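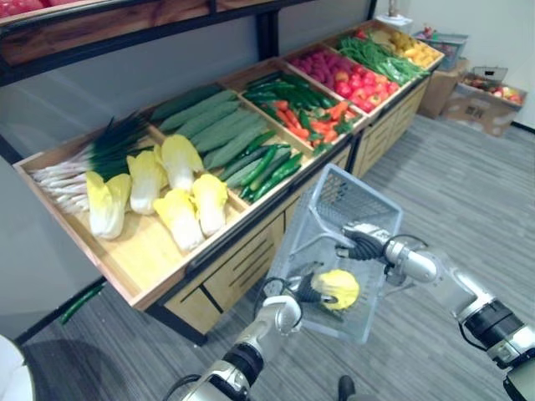
Visita ao showroom da Suvell: expositores de hortifrúti

Notas rápidas, escritas no ônibus de volta. Depois arrumo (ou não).

Fui em 06/01/2023, a convite da Binta Akpan, que cuida da parte de mobiliário da Suvell. Queria ver os expositores de madeira antes de fechar o pedido para a loja da Etim. Éramos 3 visitantes: eu, o Davoud Nikzad e um rapaz da Zosa que saiu antes do café.

Primeira parada, a ilha comprida. Madeira clara, divisórias também claras, borda contínua na frente. Embaixo, painéis com ranhuras escuras horizontais, e um friso escuro em cima. Pés escuros. Tudo em cima do carpete, então não deu pra saber como fica em piso frio, perguntei, vão mandar foto de outra loja.

O sortimento é todo artificial. Bom pra estudar a ordem das cores sem pressa. Começa com cebolinha e acelga, depois os pepinos, os claros grandes separados dos escuros mais finos. Pimenta verde comprida misturada com cenoura, isso eu não faria, o cliente remexe e em uma hora vira bagunça. Depois cebola roxa, tomate, vagem, e o pimentão amarelo fechando a ponta. Gostei do amarelo no fim, chama de longe.

A acelga ocupa muito espaço. Na Etim o compartimento teria que ser maior, ou menos acelga. O Davoud discorda, acha que volume vende. Discutimos isso uns bons minutos e a Binta só esperando.

Medidas: pedi a ficha, ainda não veio. Preço do módulo na tabela de janeiro é 3,856 na moeda deles, sem frete. Prazo: entrega em março.

Segunda parada, o expositor de parede

Dois níveis, caixotes de madeira com estrutura preta de metal. Os de baixo inclinados, os de cima com umas barras pretas curvas na frente, tipo alça. Fruta em cima, vermelha e amarela, legume embaixo. Frentes de gaveta na base, madeira clara também. Esqueci de perguntar se abrem todas, droga.

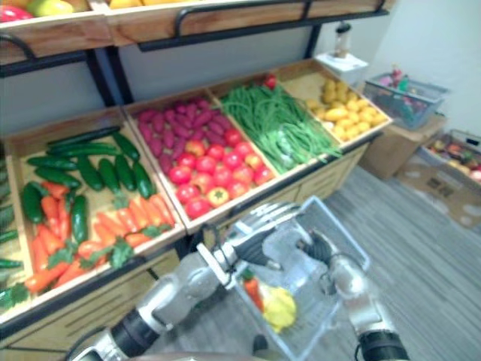
A inclinação ajuda bastante, o produto fica virado pra quem chega. Cenoura com rama na frente do pepino escuro funciona melhor que a mistura com pimenta da ilha. Tomate na frente da batata-doce roxa, ótimo contraste, copiar. Vagem e cebolinha verde no mesmo caixote já acho confuso, verde com verde, some tudo. A batatinha amarela sozinha na ponta, sem erro.

O canto ao lado ainda estava em arrumação: cesto cinza de plástico em cima de uma caixa de papelão, outra caixa aberta no chão com vermelhos, laranjas e amarelos. Mesmo assim dá pra ter ideia do corredor, a parede cinza lisa atrás dos caixotes deixa a cor aparecer. Na Etim a parede é bege, ver se pinta.

Café na salinha com o Wajid Yousafzai, do comercial. Explicou a linha Semel, que é a mesma estrutura com acabamento mais escuro. Catálogo com 158 itens, folheei correndo. Desconto só a partir de 2 módulos. Não insisti.

Pendencias:
- ficha com as medidas da ilha
- foto em piso frio
- gavetas, abrem ou não?
- amostra do acabamento Semel
- mandar minhas notas pra Tamunoemi Okoro, que assina o pedido

Se alguém for visitar, vale marcar de manhã e levar trena. A minha ficou em casa.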